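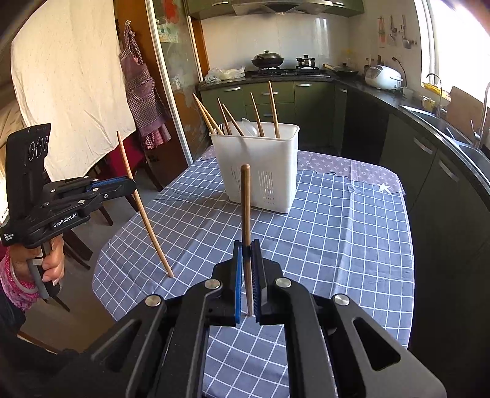
Zwei Greifer mit je einem Essstäbchen aus Holz am Tisch

Zwischenbericht Wahlkreisprofile, Stand Juli
Vorgelegt von Verena Eberhard, Projektleitung
An die Förderstelle, z. Hd. Ostap Zinchenko

Der Bericht fällt kürzer aus als der letzte, und er fällt auch weniger zuversichtlich aus. Im Antrag stand, dass wir bis zum Sommer für alle neun Stimmbezirke von Komthorpe ein Wahlkreisprofil vorlegen: Bevölkerung, Alter, Wahlberechtigte, Beteiligung bei den letzten beiden Kommunalwahlen, Kandidaturen. Fertig sind sieben. Die Bezirke Radwan-Nord und Radwan-Süd fehlen, und ich möchte nicht so tun, als läge das nur an der Lieferzeit der Unterlagen.

Datenlage

Die Einwohnerzahlen haben wir vom Melderegister bekommen, die Wahlergebnisse vom Wahlamt. Beide Quellen sind für sich genommen brauchbar. Zusammen passen sie in Radwan nicht, weil die Bezirksgrenze zwischen den beiden Wahlen verschoben wurde und das Register noch nach dem alten Zuschnitt zählt. Betroffen sind rund 1.000 Wahlberechtigte. Bei Bezirken dieser Größe verschiebt das die Beteiligung so stark, dass jede Aussage über einen Anstieg oder Rückgang wertlos wird. Hazem Naciri hat vorgeschlagen, die Differenz anteilig auf beide Bezirke umzulegen. Rechnerisch geht das. Ich halte es trotzdem für falsch, weil wir damit eine Genauigkeit vorspiegeln, die später in der Lokalpresse zitiert wird, ohne Fußnote natürlich.

Wir warten also auf die Straßenliste. Zugesagt ist sie, einen Termin gibt es nicht.

Auswertungssoftware

Die Lizenz für Prultirance wurde aus Ihren Mitteln bezahlt, deshalb gehört eine Einschätzung hierher. Das Programm zeichnet ordentliche Karten. Die Funktion, mit der im Antrag geworben wurde, nämlich die Trendanzeige je Bezirk, haben wir nach zwei Probeläufen abgeschaltet. Sie errechnet aus zwei Wahlen eine Linie und verlängert sie in die Zukunft. Zwei Punkte sind aber kein Trend, und dass die Linie farbig ist, ändert daran wenig. Die Karten verwenden wir weiter. Ob sich die Verlängerung der Lizenz lohnt, würde ich erst im Herbst entscheiden und eher mit Nein rechnen.

Befragung

Abdelkrim Kettani hat die Gespräche mit den Kandidierenden geführt. Die Bereitschaft war höher als erwartet, der Ertrag mäßig. Auf die Frage nach den drei wichtigsten Themen im Bezirk kamen fast überall dieselben Antworten: Buslinie, Schulsanierung, Parken. Das kann stimmen. Es kann auch daran liegen, dass genau diese Stichworte im Begleitschreiben als Beispiele genannt waren - den Fehler haben wir zu spät bemerkt. Die Antworten erscheinen in den Profilen deshalb nur als Zitat, ohne Auszählung. Für den Nachbarort Leltton ist das Schreiben inzwischen geändert.

Resonanz

Die sieben veröffentlichten Profile werden gelesen, das zeigen die Zugriffe. Wie viele Leser davon im jeweiligen Bezirk wählen dürfen, wissen wir nicht, und ich rate davon ab, die Zugriffszahlen als Beleg für politische Bildung zu verwenden. Aus den Ortsvereinen kam Kritik an der Reihenfolge der Kandidierenden. Wir haben daraufhin alphabetisch sortiert, worüber sich nun andere beschweren.

Mittel

Der Ansatz für Druckkosten ist bisher unberührt. Horațiu Bălan möchte ihn für ein Faltblatt zu den Bezirksgrenzen nutzen. Solange der Zuschnitt von Radwan offen ist, halte ich das für verfrüht - ein Faltblatt lässt sich nicht nachträglich korrigieren. Wir bitten darum, den Posten ins nächste Halbjahr übertragen zu dürfen.

Nächste Schritte

Straßenliste beim Wahlamt erneut anfordern (Eberhard)
Profile Radwan-Nord und Radwan-Süd vorläufig ohne Beteiligungswerte anlegen (Naciri)
Gespräche in Leltton mit dem neuen Schreiben (Kettani)
Entwurf Faltblatt, Druckfreigabe erst nach Klärung der Grenzen (Bălan)

Eine schriftliche Antwort zur Übertragung der Druckmittel brauchen wir vor der nächsten Abrechnung.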